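Notebook > Bench work > Surfaces and small parts

February, Sunday
By the bench 5 notebook keeper

Print this page | E-mail this page

Table top and white round parts

I spent the morning on the new table top from Hanport. The question from last time was if the color is good for small white parts, or if we should go back to the darker board. The old board showed every scratch and I was always looking twice to see what is a part and what is a mark.

I wiped the top with the Stundano cleaner, 70 ml in the bucket, and let it stand until after coffee. Then I put the white round pieces on it one at a time, with only the window side lit. The gray-beige is calm for the eyes. A white piece has a very clear edge on it, and also the soft rings on the face can be seen without the lamp. The shadow goes long to the right and is wider than I expected, so for measuring the diameter I will take the edge of the piece and never the edge of the shadow.

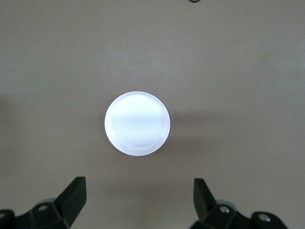
Marks on the faces

One piece has a tiny dark speck at the lower left of the face, and a thin line, like a hair, near the right side. I do not know yet if these are dirt or in the material. I have to check with the loupe before I write to Kokik. Please do not wipe this piece, it is in the bag marked Chung.

Still to do

- Weigh the box again. The label says 700 g and I do not trust it.
- Order number for the next box is 1,242, please use it in the mail to Kokik.
- Try the same with the lamp on the right side and look how much shadow stays.
- Ask Hanport if the matte finish accepts alcohol. Until they answer, only Stundano.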